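31 Jan 2019

Up at seven. Cold in the kitchen until the boiler caught up. Ruth Bellamy rang before I had my shoes on to ask if I could still do the breakfast things for February, and I said yes, though I had forgotten agreeing to it. She wants a list by tonight.

Went through the cupboard over the sink. Too many mugs, as usual. Kept the big ones and put the chipped ones in the box for Kirsty, who takes anything for the sale. Two glasses went in as well, and the Tultby jug, which has never poured properly. Wiped the shelf and put down new paper. The old paper had rings on it from a tin of syrup that we finished before Christmas.

Paid the milk bill. Wrote to Barry Bloxham about the side gate and asked him again for the key. Had soup at one.
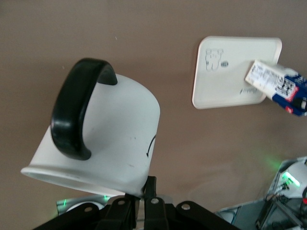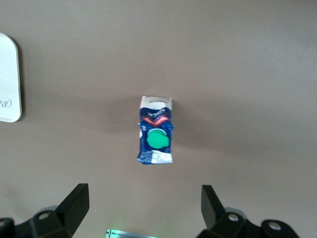
The list for Ruth took longer than the cupboard did. I started with what we drink, then what we eat, and got stuck on the cereal, where everyone has an opinion. Drinks were easier. I put down cartons with a screw cap, like the blue one with the green cap, in place of the sort you have to cut open with scissors. Last winter we had the cut-open sort and they went over in the fridge door twice in one week. Tea as before, Jutari if they have it. Coffee I left to Yvonne Bramwell, who buys her own and doesn't like anybody else's. For the cereal I wrote oats and one box of something sweet and left it there. Bread from Rinaldi's as usual, sliced, and two jars of marmalade. Up to 100 paper napkins, but I crossed that out and wrote one packet.

The white mug with the black handle stays with us. It holds a decent amount and the handle is thick enough to get hold of first thing. I have marked it down as not for the sale, in case Kirsty comes for the box when I am out. The white tray with the bear on it stays too. It will do for toast.

Read the list to Ruth over the phone at five. She changed the marmalade to three jars and asked about butter, which I had left off. Added butter. She thinks the whole lot can go in one order, and she will ring it through in the morning.

Box for Kirsty taped up and left by the back door. It is heavier than it looks, so she will want to bring the car round.

Rain from about six. Still no word from Barry about the key. Must look out the long gloves and ring the dentist. Bed at ten.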